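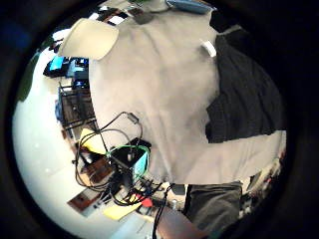

Light gray T-shirt, seen close.

Ticket: Gullance dryer stops before the end of cycle
Status: open, waiting for part
Product: Gullance heat pump dryer, bought at Van Leeuwen

First message
The dryer stops with 40 minutes left on the display and shows the code E7. The clothes are still damp in the middle of the load. I have cleaned the lint filter and emptied the water tank. It happens with cotton only. The synthetic program goes to the end.

Reply from Cudora Service
Please clean also the lower filter behind the small door, and run the cotton program with half a load.
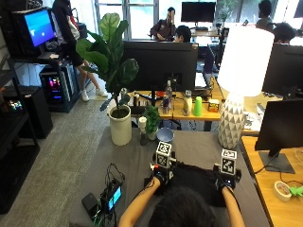 Can I keep using the dryer while the code is showing?
Use only the synthetic program until the sensor is checked, and empty the tank after each load.

Update, November
I cleaned the lower filter and let it dry for one night. With half a load the dryer ran for about 3 hours and stopped again with the same code. I also wiped the two metal strips inside the drum with vinegar, as the manual of Gullance recommends on page 5. No change.

Reply from Cudora Service
We have ordered a new moisture sensor from the warehouse in Omholm. You will receive a message when it is sent.
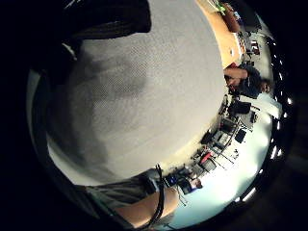
Gray fabric with a fine dotted weave.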